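How do you teach a robot to tidy a kitchen?
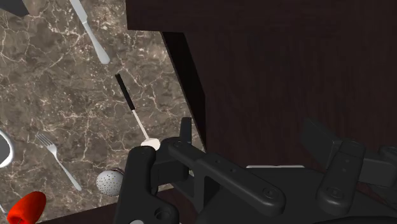 Words by the club helper, Fenville Robot Club (Saturdays)

Quick one this week, lots to get through.

First thing. The kitchen isn't real. No taps, no crumbs, no telling off. It lives inside a computer and it's called a simulation. A bit like a game, but with rules about weight and bumping so things fall over properly.

The gripper is the robot's hand. Ours has 2 fingers, both black, with little pins where the parts join. Open wide, go over, close, lift. Sounds easy. Try it at home with just your thumb and one finger and a fork on a flat table. See? Fiddly.

Why not use a real robot? Because they cost loads and they can break. In a simulation you can drop a spoon 1,000 times and not one dent. Press reset, start agian.

What's on the worktop: a knife, a fork, a long thing like a spoon with a white bowl, a white ball covered in tiny dots. Something red in the corner too. All different shapes, so all different problems. Round things roll. Flat things are hard to get under. Long things tip if you grab the wrong end!

The job for our teams (3 in a team, 18 of us altogether):

Pick one thing.
Work out where the fingers should go.
Write the moves down in order.
Run it. Watch what happens.
Change ONE bit and run it again.

That last bit matters most. Change five bits at once and you won't know wich one helped.

Team Rillitz went for the fork. Team Cimar wanted the ball, brave. Team Cáceres are still arguing over the spoony one.

Words to know
Simulation: a pretend world in a computer.
Gripper: a robot's hand.
Reset: put everything back how it was.

Next club is Saturday, February 22, 2020. Bring a pencil and your moves sheet. If you've lost your sheet, just ask, there's a pile by the door.

We use cookies to make this site work better. By carrying on you agree to our cookie policy. Accept Find out more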